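5 min read

Search posts Type a word and press enter

Marlene Lopes

I promised in November that I will write about my desk when it is finished. It is not finished, but it is 3 January 2025 and I have a free evening, so I start now. This will be a long thread, please have patience.

First, the situation. I work in a small office at Plumolley. My desk has a second piece that joins on the left side, in the same wood color. For two years everything I didn't know where to put went to this left piece. Letters, tape, batteries, a mug with screws in it.

I used to tell myself that I know where everything is. Then one morning I needed a small key for the cabinet and I searched for it 40 minutes. It was in the mug with the screws.

So I made one rule for myself. The main desk is only for what I touch every day. The left piece is for electricity and paper. Everything else goes to a drawer or goes away.

The "goes away" part was the hardest. I had cables for phones which I don't own since a long time. I asked in the office if somebody wants them. Sneha Gautam took one. The rest went to the recycling point at Tarar, where they have a big box for such things.

Now the box. I wanted a box with compartments and without a lid, because when there is a lid I put things on the lid. I know myself.

I looked first at plastic ones. They are cheap and easy to wash, but the compartments were all the same size, and my things are not all the same size. Pens are long, clips are small, the stapler is somewhere in the middle.

In the end I bought a flat kit from Matei. You get the panels and you push them together. No glue, they say. I used a little glue anyway, on the bottom only.

A warning for those who buy the same kit: the instruction sheet has very small drawings and step four shows the panel from the other side. I put it in wrong and had to take it out again. Look where the slots are before you push, not after.

The low divider at the front was my favorite idea in the kit, I must say. You can reach over it with two fingers and take a clip without to dig.

Somebody asked me how I decide what goes in which compartment. I have no system from a book. In front are the things I take many times in a day, in the back the things I take once in a week. After ten days I changed two of them, and now it stays.

Next – cables. I tried the sticky clips on the edge of the desk. They fell off, and they took a bit of the finish with them, so I don't recommend. Now I let the white cable lie on the desk in a loose curve. It is not so beautiful but I can pull it when I need it.

The power strip was on the floor before. I kicked it with my foot maybe every second day and the screen went black. Since it is up on the left piece I have peace. I know some people want to hide it. I want to reach the switch.

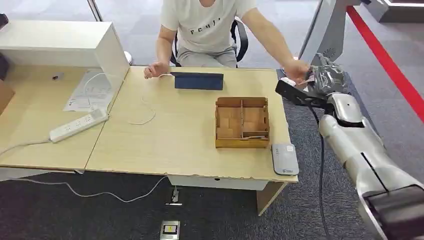 The tablet stand was a long discussion with myself. I had it flat in the drawer and never used it. When it stands near the back edge I use it for the calendar and for recipes in the lunch break (please don't tell my manager).

For the white partition I have to thank Sneha. She had it left over when they changed their room. It makes a kind of shelf, and the papers do not slide anymore behind the desk. Before, I found there a letter from the year before last.

What did it cost? The box was 1,615 in our money and the glue I had already. The partition cost me one cake. I saw a ready-made organizer from Drirnemeck for 2,948 and it was very nice, but it was too wide for me and I didn't like the little feet under it.

What still is not solved: paper. I have one sheet which I need for work and I let it lie in front of the partition, and I am afraid that it will call its friends. If you have a good way for loose sheets, not a folder, please write me. I forget folders the moment I close them.

Also the chair. The armrest is a bit too high to go under the desk, so the chair always stands out in the way. Can the armrests on these black office chairs be lowered by hand or do I need a tool? I looked under it and found only one screw, and I didn't dare.

Tomorrow I do the top drawer. I opened it today for one second and closed it again.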